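Ridley Tabletop, Dark Grey Wood Grain

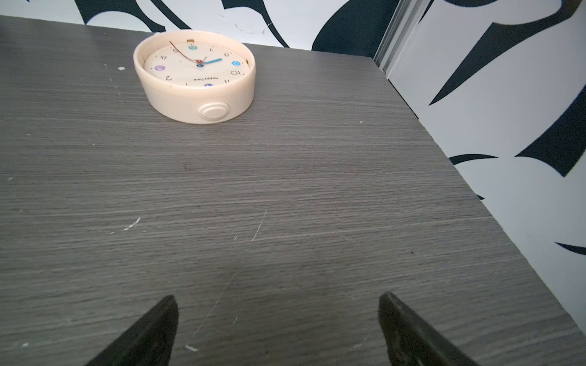

The Ridley is a replacement top for desks and side tables, supplied without legs or frame. It is made to order at our Destamstead works and fits all Kopecký underframes with the standard hole pattern. The grain runs lengthways in fine streaks of lighter and darker grey, and the tone is plain enough to sit against a bold black-and-white wall or under a cream alarm clock. Edges are straight on all sides.

Fixing
Pilot holes are drilled on the underside. Use the screws supplied – longer ones will come through the face. Tighten by hand.

Load
Do not stand or sit on the top. Spread heavy items over the legs where possible.

Care
Wipe with a damp cloth and dry at once. No bleach, wax or scouring pads. Use a mat under hot cups.

Supplied with
Top, screws, 2 spare hole plugs, fitting sheet.

Guarantee
5 years, home use only. Cut or re-drilled tops are not covered.

Delivery
Sent flat from our Camemcombe depot. Check the corners before signing. Matching legs are sold separately – see Kopecký underframes.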